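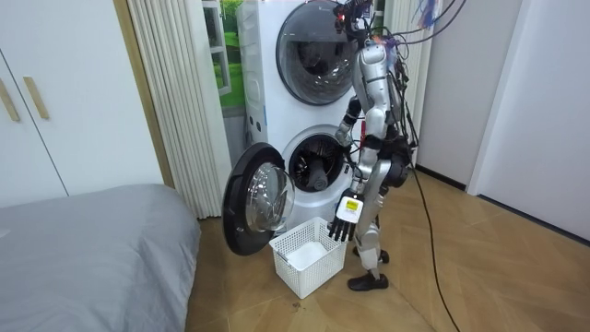 About Us

Hi, I'm Tanko Obi, and I run Hunby, a very small company with a very large interest in laundry. We plan and fit laundry corners for apartments, the kind where you open a closet and think, well, nothing is ever going to fit in there. (It usually does!)

I started out selling appliances on the floor at Nevivov, a home store a short drive from where I grew up. People would come in knowing exactly what spin speed they wanted and no clue where the basket was going to go. I'd ask which way the door should swing and get a blank look. So I started sketching little floor plans on the backs of receipts, and after a while customers were asking for the sketches before they asked for the price. One October I handed in my name badge and went out on my own with a tape measure, a borrowed van and a list of 4 people who had said "call me when you do this for real."

All four picked up the phone, bless them.

What we do

Mostly stacks. I love a stack. One front loader on top of the other, a white cabinet around the pair, and you've got the whole wash in the footprint of one kitchen chair and a bit. We measure, we draw it up, we order the cabinet, we fit it and we level it. Then we run a load with you standing there so you can tell me if the top door is too high for you. Please do tell me! I'm tall and I forget.

We also think a lot about the floor. You need a place to kneel or crouch in front of the lower drum, and a place for the basket that isn't the exact spot where your feet want to be. I like a plain white plastic basket with holes in it, light enough to push along with a toe, parked right under the open door so the odd sock lands in it and not on the boards. Fancy wicker is lovely but it snags on tights. I've got opinions on hampers too, ask me some other time.

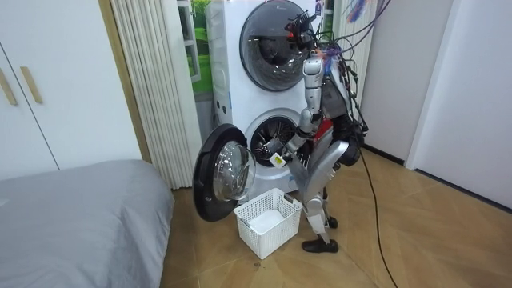 Lower door swung wide open, upper one closed.

That door, by the way, is the thing I fuss over most. A lower door should be able to swing all the way out without hitting a wall, a radiator or your shin. If it only opens halfway you end up fishing for pillowcases with one arm, and you'll miss the one stuck to the top of the drum every single time. I also tell everybody to leave it open for a while after a wash and to wipe around the rubber gasket with an old cloth. Takes a minute. Your towels will thank you.

Our plans

We have two standard layouts. The Tamuno is for a closet or an alcove, with the stack in a cabinet and a shelf beside it. The Isix is for a corner of a bigger room and has a folding counter, which I designed after ironing on a bed for most of my twenties. Nearly every job ends up a bit different from the drawing anyway, so think of them as a place to start.

We've now fitted 200 laundry corners, and I still go out to every first measure myself. It takes 20 minutes, it's free, and you don't need to tidy up beforehand. I mean it, leave the washing where it is, it helps me see how you really use the place.

Want me to come by? Send a note through the contact page with a snapshot of the space and the width of your narrowest doorway.

Tanko
Page last updated 28/05/2019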